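Illum D4 desk lamp: review after 28 weeks

The Illum D4 is a clamp-mounted LED desk lamp with a two-section arm and a flat, bar-shaped head. It replaced a Prernix halogen unit on a desk used for reading, soldering and small assembly work. The review unit was bought at retail and has been in daily use since it was installed.

Mounting

The clamp opens to 63 mm, enough for any ordinary desktop and for most workbenches. The screw is metal, with a plastic pad that spreads the load. The pad is small. On a softwood top it left a visible ring within a month, and a scrap of cork sheet under it fixed the problem. The post drops into the clamp and turns freely. There is no stop, so the cable can be wound around the post if the arm is always swung the same way.

Arm and joints

Both arm sections are sprung. The lower joint holds position with no adjustment. The upper joint began to sag in the fourth week and had to be tightened with the supplied hex key. It has needed this twice more. The head tilts and rotates, but the tilt friction is set at the factory and can't be changed.

Reach from post to head, fully extended, is 133 cm on the spec sheet. Measured from the center of the post, the figure is correct. At full extension the arm bounces for several seconds whenever the desk is bumped. At two-thirds extension the movement is small enough to ignore.

Light

There are 4 color settings, from warm to cool, and a continuous dimmer. The two middle settings are close enough together that one could be dropped. Color is even along the length of the bar. The Prernix lamp had a bright center and fell off fast toward the sides, and the difference is easy to see on a sheet of graph paper.

Shadows from a bar lamp are wide and soft when the bar is parallel to the edge of the desk. Turning the head 90 degrees makes them narrower and somewhat darker. For writing, parallel is better. For checking solder joints, the turned position shows more surface detail.

No flicker was visible at any brightness, and a phone camera showed no banding above the lowest tenth of the dimmer range. Below that point, faint bands appear. Anyone shooting video at very low light should use a different lamp.

Glare is controlled by a frosted cover. On glossy paper there is still a bright stripe when the head is directly in front of the reader. Moving the post to the left or right corner removes it. A matte white top causes no trouble.

Controls and power

Touch controls are on the head. They respond to a dry fingertip and not to a glove. The lamp remembers its last brightness but resets to the coolest color after a power cut, and there is no way to change this. The adapter is a wall block wide enough to cover the next outlet. A Bozkurt extension cord with angled sockets took care of that here.

The Mesport arm lamp, tested last September, has a physical dial and a narrower adapter. It is also heavier at the head, and its upper joint could not be tightened at all. 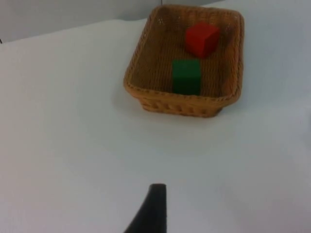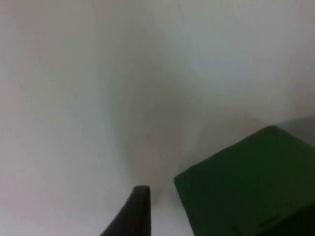 White surfaces, with colored blocks.

Portland, May 31, 2022

Verdict

Recommended for general desk work, with two reservations: the upper joint needs periodic attention, and the color reset is a nuisance wherever the outlet is switched at the wall. Buyers who need a dial should look at the Mesport. Replacement covers and clamp pads are sold separately. The hex key is a standard size and easy to replace if lost.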